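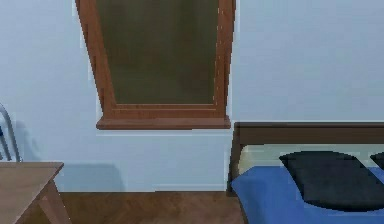
The simulated bedroom at Manninen's July open day in Plukdale.

I drove 160 kilometres to see a household robot and spent most of the morning looking at a bedroom on a screen. Blue blanket, black pillows, brown floor. Ritva Eskola, who runs the home program at Manninen, told us Travo had practised tidying in rooms like it 2,000 times before touching a real sock.

Fine. But whose bedroom is it? Mine has a dog, three chargers and a drawer that only opens if you swear at it.

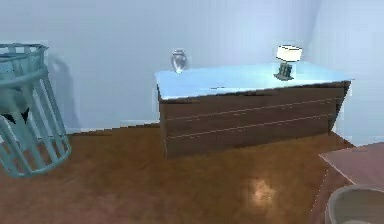
I asked Eskola how many real homes the thing had worked in. Thirteen, she said, and she was straight about it, which I respect. Still, 13 homes is a short street -- and the brochure on my chair talked about "every household".

Practising in software is cheap and a dropped vase costs nothing. I understand the appeal. My complaint is with selling the practice as the result. A neighbour of mine has already put down a $500 deposit, and he thinks he's buying help with the laundry by winter. I'd want to see it in his hallway first, with his kids' boots all over the floor.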